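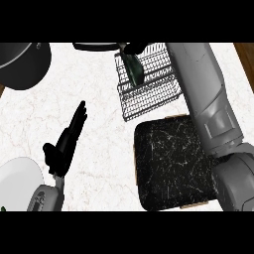

Service Robotics, Unit 6: When a success rate isn't one
Notes by Tarun Mathur, revised July 13, 2026

Read this before the lab. The case is the Lopes kitchen controller, tested in simulation by the Curow group in February. The task sounds easy: two arms, one counter, move the vegetable off the wire rack and onto the plate. The report claimed 983 successes. I don't believe that number, and by the end of this unit I hope you won't either.

6.1 What went wrong
The success check looked only at where the vegetable ended up. It never asked how it got there. When the logs were replayed, 131 of the "successful" runs had a forearm passing through the rack. Collision between the arm links and the rack wires had been turned off to speed up the contact solver, and the setting stayed off for the whole test. In another 46 runs the free hand crossed into the working arm's path and the planner carried on as if the other arm weren't there.

6.2 Why it was missed
Fine wire mesh is expensive to simulate. A common shortcut is to swap it for a flat box, or to drop it for some links and keep it for the fingers. Either may be fine – if you write it down. The report gave it one line in an appendix, under "performance settings." Nothing in the main results table would make a reader go looking.

The authors say the effect on real hardware would be "minor." Ask them how they know. A real arm that hits a rack can drag it, tip what is on it, or trip a force limit and stop halfway with an object in its fingers. None of those outcomes was possible in the test as run.

6.3 What the rerun showed
The Lusdale lab repeated the test with full collision on. The planner froze in 2 places: at the first reach over the rack, and at the handoff between arms. Their fix was a wider safety margin, and it made the robot slower. I would still call the fault open.

6.4 For the lab
Load the Zirorwood scene file and check the collision table by hand before you run anything. Log the smallest distance between the arms at every step. Hand in the log with your write-up – a success rate alone gets no credit.

Reading: Curow report, sections 3 and 5, and the appendix.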